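Bring Back the Drinking Fountain

I grew up in a town with a drinking fountain on the corner by the post office, and I have spent a surprising amount of my adult life missing it. It was a squat concrete thing with a little step on one side for children, and the water came up in an arc that was either too low to reach without touching the spout or so high it went up your nose. My grandmother held that you should let it run while you said your full name, and then you could drink. I still do this at faucets in strange houses, under my breath, and my husband has stopped remarking on it.

The town I live in now, Pirihi, has 1288 people in it and not one public drinking fountain. There used to be one at the ball field, and if you know where to look you can find the capped pipe behind the bleachers, painted green so it will blend in with the grass, though it never has. I have lived here 31 years and I drank from that fountain for a good many of them. I couldn't tell you the day it went away. I only know that I walked over one hot evening in July, after a game had gone long and everyone was cross, and bent down out of habit toward something that wasn't there.

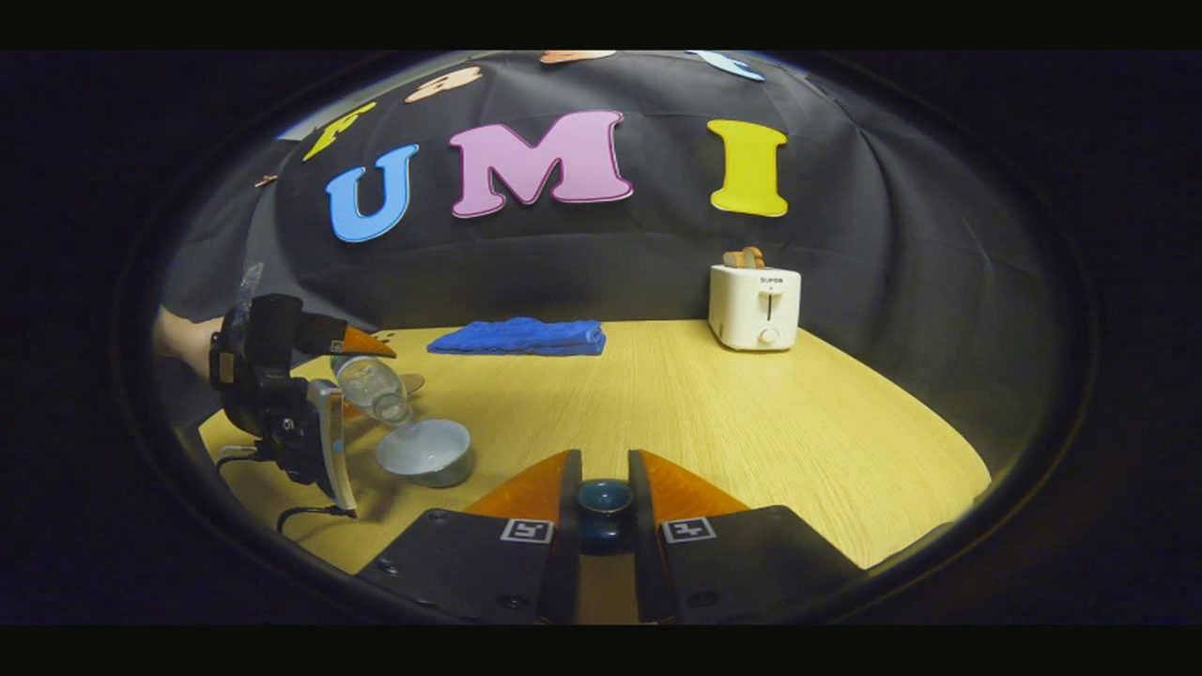 I suppose most people would say it doesn't matter much. We all carry our own water now, or we buy it, and the truth is that a person in an American town of any size is seldom more than a few minutes from a cooler full of cold drinks. I hear that, and I do see the sense in it, and I own two insulated bottles myself (one of them is a gift I like very much and the other leaks in my bag). But I think we gave something up too easily, and I would like to make a case for getting it back, if you'll bear with me, because I have been turning this over since last summer and my family would be grateful if I told somebody else.

What a fountain says

A drinking fountain is about the plainest kindness a town can offer. You don't have to be a customer. You don't have to ask for a key or a code, or buy a muffin you don't want so that the young man at the counter won't mind giving you a paper cup. You walk up thirsty and you walk off feeling better, and the whole business takes less time than it takes to find your wallet. I can't think of many things left in public life that work that way. The library does, bless it, and park benches where they haven't been taken out, and I'd add the big shady oak in front of the feed store, although the oak wasn't anybody's idea.

When I was a girl the fountain was also where you ran into people. You had to wait your turn, and while you waited you talked. I learned there that my teacher was getting married, and that the Lutheran church was going to sell its piano. I learned that old men will let a child go ahead of them in line and will be quite offended if she doesn't drink enough to make it worth their while. None of that happens at a vending machine. People stand at a vending machine the way they stand in an elevator.

I should be fair and say that I'm a sentimental person, and that the fountains of my childhood were often warm, and tasted of pennies, and had chewing gum in the drain. My friend Heather Tapsell, who grew up two counties over and remembers everything more sharply than I do, tells me I have dressed the whole thing up. She says the one at her school was so feeble that you had to put your lips right on the metal, and that she had a cold from September to Easter. I believe her. I would only answer that the fix for a bad fountain is a better one, and we do know how to make them now.

The bottle on every table

What we have instead is the bottle. I notice it most at the end of things - a recital, a town meeting, a graveside service even - when the people have gone out to their cars and the bottles are still sitting where they were put down. Somebody opened each one, took a few swallows, and lost track of it. I've helped clear the hall after more suppers than I could name, and the pouring out always takes longer than the dishes. Some are almost full. A great many have just that last bit at the bottom, and it's strange how sure we all are that the last bit isn't worth drinking. 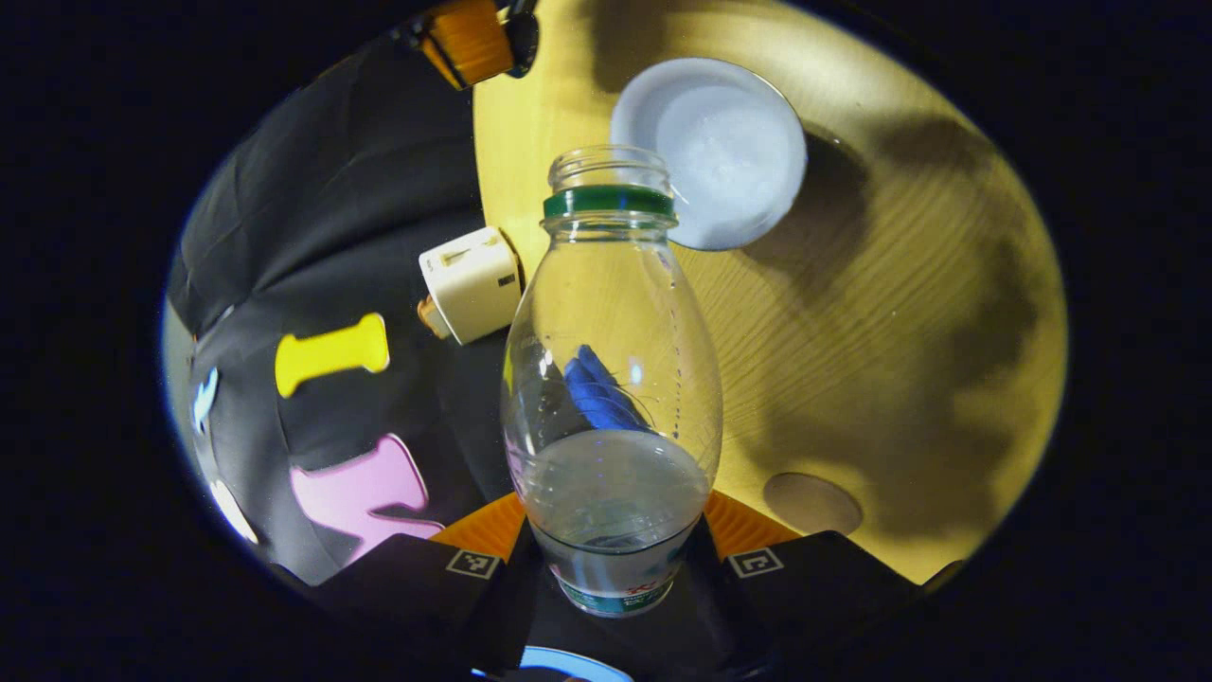

A clear water bottle with its cap off and a small amount of water left inside.

I don't say this to scold. I do it too. I have four of them rolling around the floor of my car as I write, and when I take a corner they all go over to the other side together. But I think we treat water in a bottle differently from the way we treat water from a spout. A fountain gives you exactly as much as you want, and when you straighten up it stops, and there is nothing left in your hand to deal with. A bottle makes you its keeper. You have to carry it and remember which one is yours, and if you set it down beside three others just like it, that's the end of it, because there isn't a soul alive who will take the chance.

My brother-in-law, Rawiri Treloar, runs the Mornari Cafe out by the highway, and he takes the other side of this with a good deal of energy. He sells bottled water, so he has a reason to, but he isn't a greedy man and I think he means it. His view is that people like having a thing with a lid. It goes in the car. It goes in the stroller. You can give it to a child in the back seat and drive another hour. He told me I was asking folks to go back to bending over in public, which at our age is no small request, and I laughed so hard I had to sit down on one of his stools. He then poured me a glass of water from the tap, which I pointed out to him, and he said that was different.

It isn't so different, though. That glass of tap water is the very thing I'm arguing for. He would give one to anybody who walked in, and he'd be ashamed of himself if he didn't, and all I am asking is for the town to have the same manners he has. 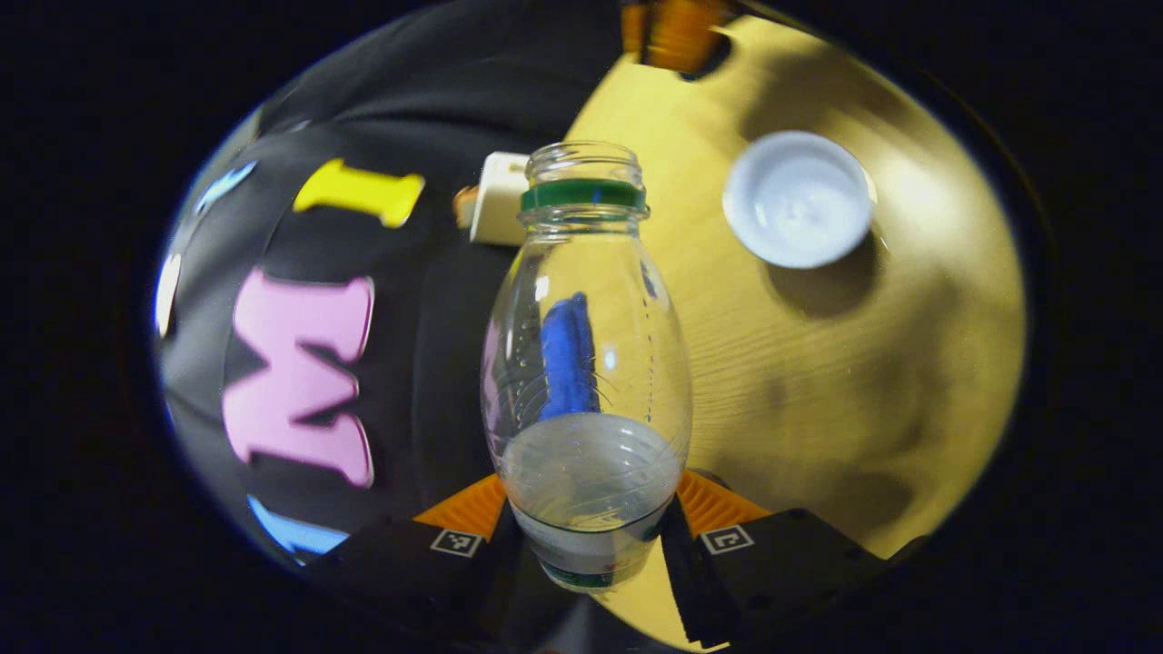
The matter of money

Now we come to the part where people's faces change. I went down to the town office in March and asked what it would take to put a fountain back at the ball field, using the pipe that's already there. The woman at the desk was very nice about it and looked it up while I waited. The quote they had on file was $2348 for the fixture, with a bottle filler on the side for people who feel as Rawiri does, and a low basin underneath for dogs. The labor would be extra, unless the town crew could fit it in with their other work, and she thought they might.

I know that isn't pocket change. I also know that we have spent more than that on planters. I like the planters, I voted for the planters, and I have pulled weeds out of them in my good shoes. But a planter can't do a thing for a boy who has been playing second base in the sun since noon, or for the man who walks the county road every morning with his two beagles, or for somebody passing through who has no money that day and would sooner not explain it to a stranger.

There's upkeep, of course. It would have to be shut off and drained before the hard freezes in December and turned on again in spring, and somebody would have to scrub it. I've offered to scrub it. I live 13 minutes from the field on foot, I own a brush, and I would frankly enjoy having a reason to go over there when there isn't a game. I've been told that this is not how maintenance works, and that there are questions of insurance. I'd like to hear what those questions are, and I've asked to be put on the agenda so that I can.

What I would want for us

If I had my way there would be three of them. One would be at the field, where the old one was. One would go outside the library, low enough for a wheelchair and for the story-hour crowd, who would soak themselves completely and have a wonderful time. The third I would put right on Main Street, by the bench where people wait for the county bus, because that bench gets the full afternoon sun and I have sat on it in August, and I don't wish it on anyone.

I'd settle for the first one. I would be so pleased with the first one that I might never bring up the other two (Heather doesn't believe this for a minute). I would go down on the evening they turned it on, whatever else was happening, and stand in line behind the children, and let it run while I said my full name. Then I'd go home and clean out the car.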